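Two Grippers, One Tablecloth

January 16, 2021

The Bakska lab in Plisen spent two weeks deciding which handheld gripper to use for its cleaning tasks. Both have a fisheye camera and a pair of soft fingers. The Rivadeneyra is the lighter one. The Gretska costs more and closes harder. Each got 300 tries at the same short list of jobs: pick up a cloth, wipe, fold, put it back.

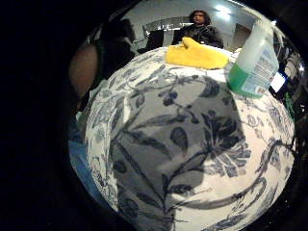
Cloth is where the two tools came apart. A rigid block gives the fingers something to close on, but a flat rag gives them very little, and the Rivadeneyra missed its first pinch 37 times. The Gretska missed 25. Most of the good grabs started at a raised corner, like the one sticking up on the yellow sponge cloth next to the spray bottle. The patterned fabric under it brought up a second problem. With blue-gray leaves and a shadow across the middle, the tracking software had a harder time than it did on a plain white sheet, and it lost its position more often with both grippers.

Weight mattered more than the team expected. After an hour with the Gretska, people began resting their elbows on the table, and the wiping strokes got shorter. The Rivadeneyra could be used all morning.

The lab is keeping the Rivadeneyra for wiping and the Gretska for folding. New fingertips for the lighter tool - softer, with a thin lip at the end - are due in June.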